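# Learning to tidy a table from human hands: report of the Moltness project group

Vangelis Kokkinos, Polyxeni Vrettos, Anjani Govindasamy
Supervisor: Ruairi Munro
6 October 2019

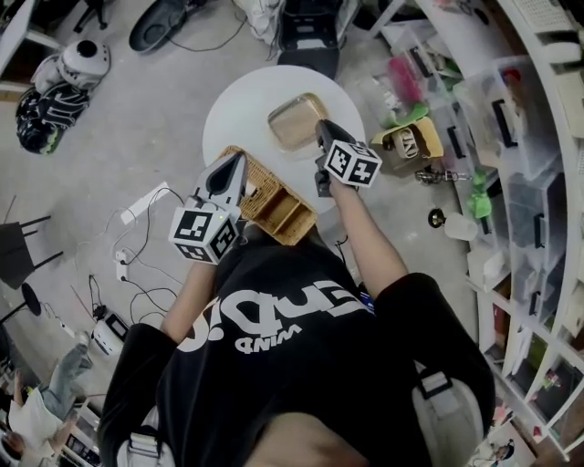 Our group wanted to teach a two-armed robot to put small household things in their places on a table. We did not want to program each movement by hand. We wanted to record people who do the task with hand-held grippers, and then train a model on these recordings. This report explains what we did in the first part of the project, what results we have, and what we will change before the final presentation in December.

## 1. The task

We chose the task together with our supervisor in the second week. Mr Munro proposed that we should begin with something that uses both hands but does not need great force. The operator works at a round table with a basket and a glass dish, and must bring the objects to the positions which are written on the task card. One hand usually holds or steadies, and the other hand moves.

We had three task cards:

- **Card A:** move the glass dish to the centre of the table.
- **Card B:** straighten the basket so that it stands flat, with the long side to the operator.
- **Card C:** do A and B in one recording, in any order.

Card C was the most difficult for the model, and I will come back to it in section 4.

## 2. Equipment

Each operator holds two grippers, one for each hand. On every gripper there is a cube with printed black and white markers, and from these markers we calculate where the gripper is and how it is turned. The operator also wears shoulder straps. The software for reading the markers is called Istent. It was written by Dionysis Karamanlidis, who was in this same course before us, and he was kind enough to answer our questions by e-mail even when they were not very clever.

Our own program, which we named Bruvo, takes the output from Istent, cuts it into single attempts and saves them with the number of the card and the initials of the operator. Polyxeni wrote most of it. Anjani made the part that checks for missing markers, and I made the viewer where we can play an attempt slowly and mark it as good or bad.

## 3. Collecting the data

We recorded 976 attempts in total. After checking, 763 of them were accepted. An attempt was rejected in the following cases:

1. One of the cubes could not be read for a long time, usually when the operator turned the wrist too much.
2. The operator touched an object with the fingers instead of the gripper.
3. The attempt was started with the wrong card.
4. The object fell from the table.

The first case was by far the most common. In the beginning we believed that the fault was in Istent, and we lost almost one week with looking for an error in the code. Then Anjani watched the rejected attempts one after another and noticed that they came mostly from the same two operators. They both held the elbows high, and in this way the cubes turned away from the camera. We wrote a short instruction ("elbows low, cubes up") and fixed it on the wall. The number of rejected attempts became smaller already on the next day.

In total 6 people worked as operators: we three, and three students from the year below. We asked every person to practise for some minutes before the recording, and these practice attempts are not included in the numbers above. It is a pity that we did not save them, because it would be interesting to compare how a person moves at the start and after one hour.

I should also write something about tiredness. The grippers are not heavy when you pick them up, but after a long session the forearm begins to hurt and the movements become less exact. Polyxeni suggested to change the operator after every thirty attempts. We followed this rule from the second session and I would recommend it to the next group.

## 4. First training results

We trained one model for each card, and then one model for all cards together. The training was done on the department computer Adamczyk, which we share with two other groups, so we had to reserve our hours in advance and could not repeat the training as often as we wished.

For card A the result was satisfying. In simulation the model brings the dish near the centre in most trials, and the path looks similar to a human path: first quick, then slow before the contact. For card B it is weaker. The model often comes to the basket from a good direction but closes the gripper too early, and then it pushes the basket instead of holding it. We think the reason is that the walls of the basket are low and the recorded grips are all a little different from each other. Some operators took the wall from the outside, others put one finger of the gripper inside.

With card C the model sometimes stops between the two parts and does not continue. Mr Munro explained to us that this can happen when people make a short pause at the same place. We looked into the recordings and he was right. Almost all of us stopped for a moment after the first object, to look at the card again. The model learned our pause also.

## 5. What we will change

Before December we want to do the following work:

- Record card C again, with operators who know the card by heart and do not need to look.
- Decide on one way to grip the basket and write it on the card.
- Add a light table cloth in one part of the recordings, to see if the model depends on the white surface.
- Put a warning sound in Bruvo when a cube is not visible, so that the operator knows it at once and not in the evening.

Testing on the real robot is planned for the last two weeks of the project. The arms must first be calibrated again, and Vangelis and Anjani will do this together with the laboratory technician.

## 6. Division of work

Polyxeni Vrettos: Bruvo, file format, training on Adamczyk.
Anjani Govindasamy: marker checks, analysis of rejected attempts, task cards.
Vangelis Kokkinos: viewer, planning of the sessions, text of this report.

We thank Dionysis Karamanlidis for his help with Istent, and the three students who gave us their afternoons.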